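3.2 Bed-making and the use of the bedroom by day

The Daltdale survey covered 607 households, of which 161 kept a written record of domestic routines through January. Respondents were asked when beds were made, by whom, and whether the bedroom was used again before evening. Earlier work (Yaman and Uysal 2000) treated bed-making as a matter of tidiness alone. Our records suggest a closer link with space: in the smaller flats at Fellevside the bed also served as a seat, a desk and a place to sort clothes, and it was made earlier in the day.

Households in Randel showed a weaker pattern. Most had a separate sitting room, and several respondents left the bed unmade until the afternoon – a habit they explained by the wish to air it. 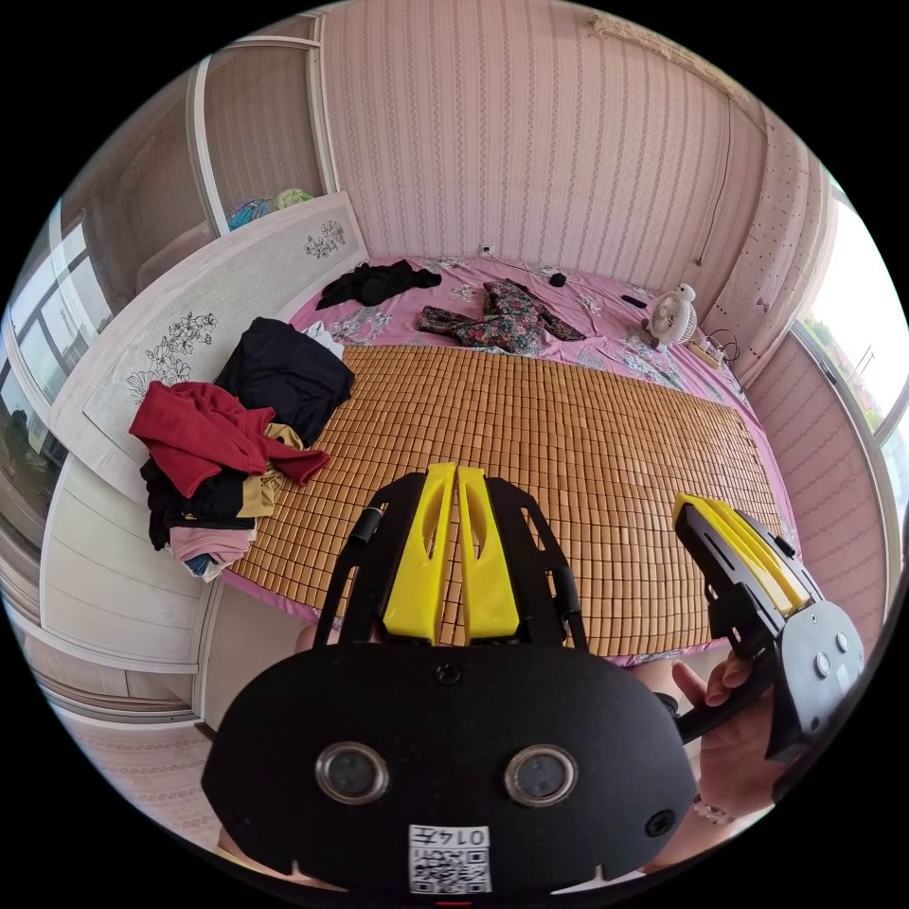

Figure 2. Bedroom by day.

Daytime use was coded separately from sleep. A bed was entered as a working surface only where the diary named a task done on or beside it, so that a bed such as the one in Figure 2 would not be coded without a matching diary entry. Taşdemir and Sönmez coded all entries independently and settled differences by discussion.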